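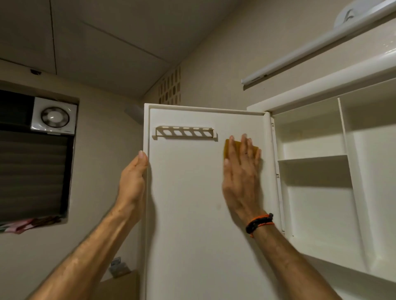 Keerthana Nadar wrote in after the last newsletter to ask why the robotics club has spent most of the spring on cleaning and so little of it on the robot. She wanted to know when the younger members would get to build something, and whether wiping down bathrooms was a good use of a club fee.

It is a fair question, and a few other parents have put it to us in shorter form at the door. This item is the answer, along with the schedule for the rest of the term.

**What the project is**

The Starnport club is entering the household task category at Zirnby in July. Each team gets a small mock bathroom and a set of jobs in it. The robot has to wipe a mirror, wipe a cabinet door on both faces, and put three items back on a shelf. Teams know the list of jobs but don't see the room until the morning of the event.

Our robot, Uko, has two arms and a camera at head height. Last year we programmed the arm movements one at a time, and any change in the position of the furniture meant starting over. We finished near the bottom. This year the students voted to train Uko from recordings of people doing the jobs, seen from the height of the worker's own eyes. That takes a lot of recordings, and somebody has to do the wiping.

So the members do it, at home and in the homes of relatives who agree to it. They wear the camera on a headband, do the job at a normal pace, and bring the card in to the next session. The labeling is done at the club in Li, the program the older group wrote over the winter.

**Where we are**

As of 2023-03-21 we have 593 labeled recordings. The plan calls for 1,011, a number the students arrived at by adding up what each job needed on their task sheet. Orlando Londoño thinks we could stop earlier on mirrors, where the new recordings look a lot like the old ones. Cabinet doors are the weak spot and will get most of the attention from now on.

The inside of an open door is harder than it sounds. On the bathroom cabinet door at the top of this item, one hand holds the edge and the other is flat against the sponge up near the top of the panel. A robot that only learns the sponge hand will push the door away from itself as soon as it presses. Uko did exactly this in the February trial. The door swung back toward the cabinet, the arm followed it, and Uko stopped with its elbow against the side wall of the practice stand.

There is also the matter of what is on the door. Some have nothing on them. Some have a rack or a raised rim, and a sponge has to go around the first and into the corners of the second. The students now label these separately. Before that change, a plain flat door and one with a rack were both simply marked "door," and Uko treated them the same way, with the expected result for the rack on our practice stand. A new one has been printed.

**What the students do in a session**

A session starts with the cards being copied to the club computer. Students then work in pairs, one watching and one typing. For each recording they mark the moment the sponge touches the surface, the moment it leaves, which hand is doing the wiping, and what the other hand is doing. That last entry was added by the younger group after the February trial. It can be "holding the door," "holding something else," "resting," or "out of view."

Pairs disagree more than you might expect. A hand that is touching the door edge might be steadying it or might just be there. When a pair can't settle it, the recording goes in a folder called Ask and the whole group looks at it at the end. Jytte Mogensen runs that part and lets the students argue it out. They have written a page of rules as a result, and the page is pinned up next to the computer. It is worth reading if you come by.

Labeling takes up the first half of the session. The second half is with the robot. The younger group has been making grip pads for Uko's left hand, which needs to close on a door edge without marking it. They have tried felt, bicycle tube and a kitchen silicone mat cut into strips. The silicone is ahead at the moment, but the glue lets go after a while and they are looking at a version that slides on like a glove fingertip. The older group is working on how hard the right arm presses.

To go back to the question about building, then, there is building at every session, and there will be more of it from April, once the labeling load drops. We should have explained this in the fall.

**Rules for recording at home**

We sent these out in January, but the list has changed a little.

- Water and a sponge or cloth only. No sprays and no bleach, even if that is what you normally use.
- Take medicine, mail and anything with a name on it out of view before the camera goes on.
- Only the person doing the job should be in the recording. Stay clear of the mirror if you can, and if you can't, tell us, and the face will be blurred before anyone labels it.
- Both feet on the floor. If you can't reach the top of the door from there, leave the top.
- Bracelets, watches and long sleeves are fine. Uko's training should not depend on bare wrists.
- Work the way you normally work. If you hold the door, hold it. If you switch hands, switch.
- Keep each recording to one job, and stop the camera between jobs.
- Nothing over 25 minutes on one card. The copying step fails on longer ones and Unnur has not found out why yet.

Members under 12 need an adult in the room. Adults are also welcome to record, and several have. We would especially like left-handed people. Nearly everything we have shows the right hand doing the wiping, and in July the judges may set up a door that opens the other way.

**Older and smaller bathrooms**

Unnur Þorgeirsson went through the collection and found that most of it comes from roomy bathrooms with the cabinet at a comfortable height and plenty of space in front. The Zirnby mock rooms are small, and the door tends to end up close to the camera with the arms reaching up at it from below. We need more of that sort. If you have a narrow bathroom, a high cabinet, a window right next to it, odd lighting or a door that doesn't stay open by itself, please put your name on the sheet. Ea Grímsdóttir will lend you a headband and a card and show you how to check the angle. It takes five minutes to learn.

Please don't tidy beyond what the rules ask for. A towel hanging somewhere or a box on the counter is useful. The first recordings we got were from very clean rooms, and Uko had trouble in the club bathroom as soon as a cloth was hung next to the practice stand.

**Money**

The fee for this term is 35 dollars, the same as in the fall. It pays for cards, pads, motor parts and the room. The Zirnby entry comes out of what was left from the bake sale, and travel is being worked out separately. If the fee is a problem, talk to Jytte – it has been handled before and does not need a form.

**Coming up**

There will be a second full trial on the practice stand before the spring break. Uko will be given a door with a rack and a door without, on hinges loose enough to swing. Families can watch from the hallway side of the room. Please keep younger brothers and sisters behind the tape while the arms are powered.

After the break we rebuild the stand with the hinges on the opposite side, and the mirror gets moved. The students want to do this without telling the older group where it will end up.

Keerthana has asked whether she can sit in on a labeling session before deciding about next term. Yes, and so can anyone else. Send a note to Ea a day ahead so there are enough chairs at the computer. Headbands that are out on loan should come back by the end of the month with the card still in them, and please charge them first.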